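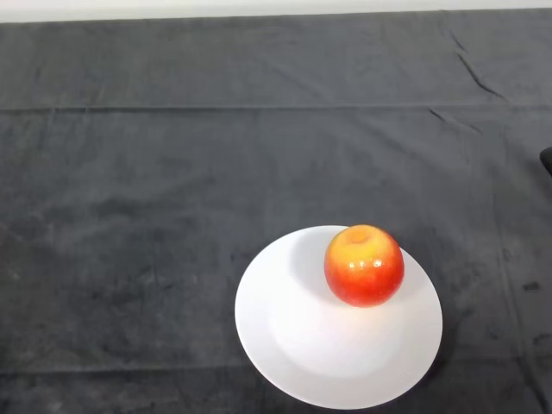
Bare Root Order FAQ - Osmont Nursery
Last updated 30 April 2018

Same questions every spring so they're all on one page now. Read before you email pls.

When do you ship?
Bare root goes out once plants are dormant and the ground at the farm lets us dig. Usually starts in January for the warm zones, later for everyone else. We go by your zip code. You can ask for a later week, not an earlier one.

Is there a minimum?
Yes. 5 plants per variety for hedging, no minimum on fruit. Over 1,000 plants is a wholesale order, different price list, ask Darmawan.

My plants look dead. Are they?
Probably not. Dormant = no leaves, brown sticks. Scratch the bark with a fingernail. Green underneath, fine. Brown and dry all the way down, try again lower on the stem. Still brown, send us a photo.

Box came and I can't plant today. Now what?
Open it. Check the roots are damp, sprinkle if not. Close it back up loosely and keep it somewhere cold that doesn't freeze. Garage, shed, unheated porch. A few days is OK. Longer than that, heel them in: dig a trench, lay plants at a slant, cover the roots, water.

Should I soak the roots?
An hour or two in a bucket. Not overnight, not for days. We had a customer leave hornbeam in a rain barrel for a week and most of it was lost.

How deep?
Look for the color change on the stem. That was soil level at our place, match it. Grafted fruit trees, keep the graft union above ground. Please don't bury it. Every year.

How far apart for a hedge?
Privet and hornbeam 12 to 18 inches. Beech the same. Double row if you want it thick, stagger them. The Kuna hornbeam is narrower so stay at the low end.

Fertilizer in the hole?
No. Compost on top, kept off the stem. Feed the second year.

Do I have to cut them back?
Privet yes, hard, by half. Hornbeam and beech just tip them. Fruit depends on the tree, there is a sheet in the box. If theres no sheet email Luminița and she'll send one.

What's the difference between Skirkton and Güneş?
Both are our own pears. Skirkton is earlier, smaller, better for cooking. Güneş is later and wants a warm wall or a long summer. They pollinate each other OK but not great, so a third pear nearby helps.

Are they deer proof?
Nothing is. Cage young trees the first few winters.

How much water the first year?
Deep soak once a week if no rain. More in sandy soil. Sprinklers don't count, the water never gets down there.

Do you guarantee plants?
Through the first growing season, one replacement per plant. Need your order number and a photo. Not covered: drought, deer, string trimmers, planted in a bucket and forgoten.

Can I pick up?
Yes, by appointment. Gate is locked otherwise. Call first, ext. 539, ask for Wiebke. Bring a tarp, roots can't ride in an open truck bed uncovered.

What does shipping cost?
Flat $40 per box on hedging. Fruit trees are priced at checkout by height. No shipping to Hawaii or Alaska, sorry.

Can I change my order?
Until it's dug. After that no.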